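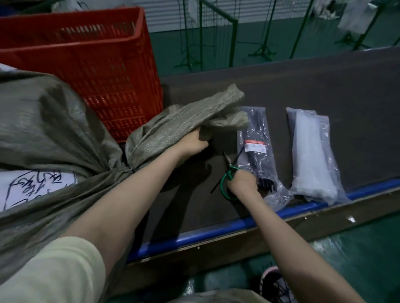 Home Ask Topics Moving & Storage Sign in

Moving a whole flat's worth of stuff to Luik with no car, what would you do?

Sihan Qiu

Hi all, I'm leaving Fastuvham in January for a job in Luik and I'm trying to work out what to do with my things. I don't own any furniture worth keeping (the sofa is going to my cousin, whether she likes it or not) so it's mostly clothes, two duvets, a lot of books, kitchen bits and a sewing machine I refuse to give up. No car, and I'm not confident enough to hire a van and drive it on the other side of the road.

I've had one quote from a proper removals firm and I nearly fell off my chair. Iltlow do a shared load where you pay by the space you take up, and the woman on the phone said soft things can go in woven sacks instead of boxes, which is cheaper. Does anyone do this? I'm picturing my winter coats arriving covered in somebody's olive oil. Also do I need to write a list of every single sock for customs? My new flat is up four flights with no lift if that makes a difference.

marrowfat

I went the same way two years ago, other end of Belgium but near enough. Shared load is fine, do it. You won't get an exact day, mine came in a window that kept sliding, so take enough in your suitcase to live out of for a while. I took one saucepan and one fork and ate a great deal of soup.

On the list, no, you don't need every sock. I put "used clothing, 5 bags" and "used kitchen goods" with a value next to each, plus separate lines for anything with a plug. Your sewing machine wants its own line with the make and model. Do ask about the paperwork for moving house as opposed to just sending parcels, because it's a different form and you want the one that says these are your own used belongings. I left it too late and had to ring my old landlord for a letter proving I'd lived there, and he is not a man who answers his phone. Get your tenancy agreement and your work contract scanned before you pack them. I packed mine. In the van. Yes.

Books: small boxes, please, for the sake of whoever is carrying them up your four flights. And tell the firm about the stairs now! They'll charge you less if it's on the booking than if they find out on the pavement.

The sacks I can't help with, I used boxes for everything.

Teasel_and_Co

I can do the sacks bit! I've sent clothes and bedding in them loads of times (I sell second-hand knitwear on Flurnalico and buy it in by the sackful) and I'd take them over boxes for anything soft. They squash into odd corners of a van, you can drag them, and when you're done they fold down to nothing and live behind the wardrobe. What I do, in case it's useful:

1. Line it first. Woven plastic lets damp through the weave, so put a big thick bin liner or a mattress bag inside and tie that off separately. This takes care of the olive oil worry too.

2. Fill it on the floor or on a big table, lying on its side, and push things down into the corners by hand. Duvets at the bottom. Don't stuff it to the top, you need enough left over to gather up and twist into a proper neck.

3. Fasten the neck with a chunky cable tie, two if it's heavy. Label inside as well as outside, paper in a plastic pocket, name and phone number and the new address in fat marker pen.

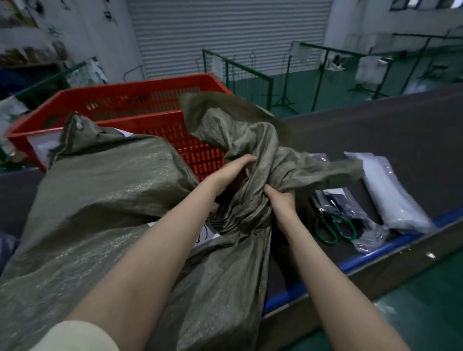 4. When you get there, snip the tie well away from the fabric, with scissors and never a kitchen knife. I once went straight through the sack and into a lambswool cardigan. Then open the neck out and pull the liner up towards you before you start rummaging.

5. Keep the sacks. You'll want them for the next move, or for taking things to the charity shop when you find out how small Belgian wardrobes are.

Nothing breakable goes in, obviously, and not the sewing machine. That wants its own box with towels packed all round it and the needle taken out.

pdk_8

just sell it all and buy new when you get there. i did a move with 100 quid and a rucksack

Sihan Qiu

Thank you both (and pdk, but I'm keeping the sewing machine). Have rung Iltlow back and told them about the stairs. There was a pause, and then she said she'd put me down for two people.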